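Notebook, June
Tomato leather, batch two, and the storage test

Started 7.40 in the morning. The first batch (May) stuck to the paper and I had to throw away almost all of it, so this time I use the silicone sheets from the Utside order. They are a little smaller than the tray and leave a border of one finger on each side. I spread the purée only to the edge of the sheet.

Purée: tomatoes from Tultisar, the long type, skins removed, seeds mostly out. Cooked down in the wide pan until a spoon leaves a clean line on the bottom. Salt at the end and not at the beginning. In May I salted early and then could not correct it. A small amount of apple was added to one half of the batch for body, as the old recipe from Ivotgate suggests. I marked the apple half with a knot of string on the tray handle. The pencil marks from last time washed off.

Thickness: 3 mm at the middle. At the corners it is less, I think, since my spatula is bent. Please, whoever uses the good spatula, put it back in the second drawer.

Dryer on low. Trays changed places at midday, top to bottom. After nine hours the plain half came off the sheet in one piece. The apple half was still tacky in the centre and went back for three hours more. When I took it out it was darker at the edges and a little brittle there, but the middle bends well and does not crack when I roll it on a pencil.

Taste: plain half is sharp, quite salty on the second bite. Apple half is rounder. I prefer the apple one for eating and the plain one for soup. A strip of the plain one in hot water goes soft in a few minutes and gives a good colour.

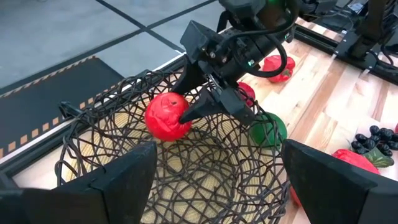
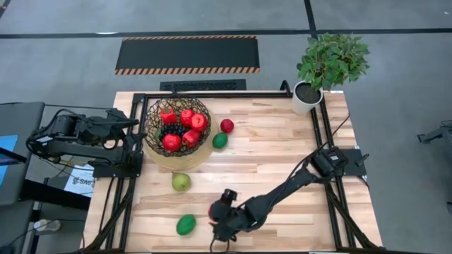

Fruit in both, with the wire basket at the red one in the first.

Why not dry the sheets faster at a higher setting?
The surface closes first and keeps the water inside, so the sheet feels ready to the hand and then goes mouldy in the jar. Low heat takes most of a day but the middle dries together with the outside.

Storage test. Strips cut two fingers wide, rolled in baking paper, then divided:
jar with rubber ring, cupboard
jar with rubber ring, fridge
paper bag only, shelf above the sink

The paper bag is there to see how bad it becomes. I expect it will take water from the air quickly, that shelf is damp even in June. I will open all of them after 2 weeks and write here the feel, the smell and if the rolls still separate from the paper. Please do not eat from the jars before that. There is a saucer with the offcuts and these are free for everybody.

Still open:
The Awad thermometer shows a different number from the dial of the dryer. The difference is bigger on the lower shelf. I do not know which one to believe, so I wrote down both on the card inside the dryer door. If somebody has a third thermometer, I would be glad to borrow it for one afternoon.

The skins. I kept them in a bowl and dried them on the last free tray, without sheet. They were crisp long before the leather was done and I ground them in the small mill. It makes a red powder, a bit bitter – maybe good in bread dough. The mill needs to be brushed well afterwards, the powder goes under the blade.

For batch three: straight spatula, less salt, apple in the whole batch, and the thin corners folded in before drying. Also start earlier. I was here until after eight in the evening and the pan was still in the sink.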